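Tatent: Notes on Two-Arm Shoe Handling

Our October work at Fovoma concerned how two arms should share one soft object. 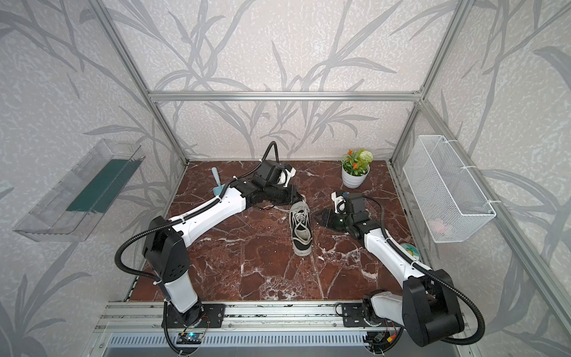

The policy was trained on 290 demonstrations, each cut into segments of around 10 seconds. An earlier version planned for each arm separately, and the grippers often reached for the same side of the shoe. The current version predicts both arms' motions together. Collisions fell sharply in our trials. Laces remain difficult, and the Kendale split will be rerun before we report final rates.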